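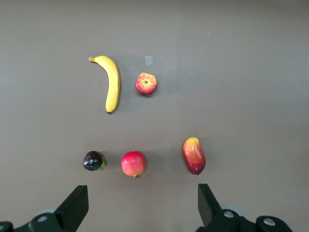
How does a robot pick up a banana?

A robot hand is called a gripper. Many grippers have just two fingers, which open wide and then squeeze together.

Round fruit can roll away. A banana is curved, so the fingers have to close in the right place or it will tip.

Engineers at Merau wanted to know which gripper was better, the Letach or the Nordin. The Letach has hard fingers. The Nordin has soft ones that bend a little. Each gripper had 600 tries with the same pretend fruit.

"We change one thing at a time," says Linnea Lundgren, who ran the test. "If we swap the fingers, we leave the camera alone."

A small camera near the gripper helps the robot aim – a bit like having an eye on your wrist.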